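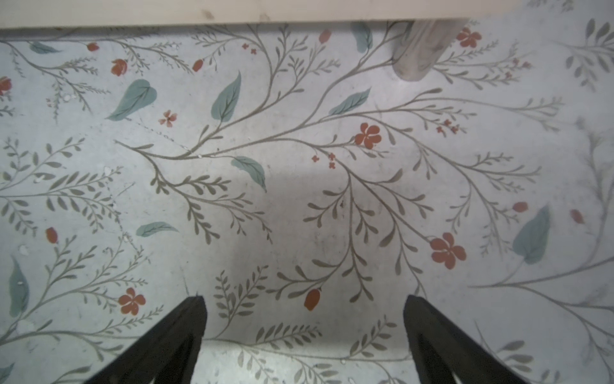 Gripper fingers open over the floor cloth.

Wipe both fingers with a damp cloth before switching on. Smooth the floor cloth flat.
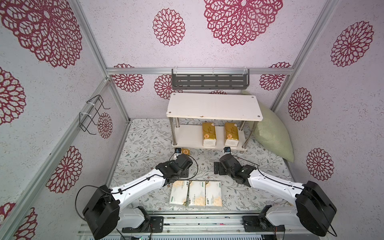
Both arms on the rail, shelf at the back.

Check the rail bolts every 200 hours. Leave slack in each cable and bend the arm fully by hand, power off, to see that nothing pulls.
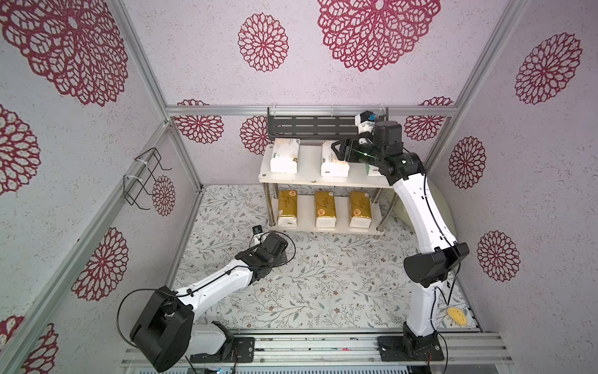 Right gripper closed on the middle pack, top tier.

Soft packs crease, so lower the grip force a step at a time. Ours is set to 33.

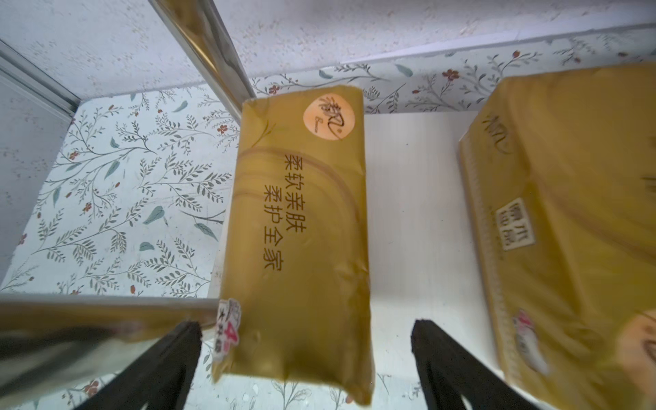
How often should the finger pads be changed?
Every April, or sooner if they look shiny or feel hard.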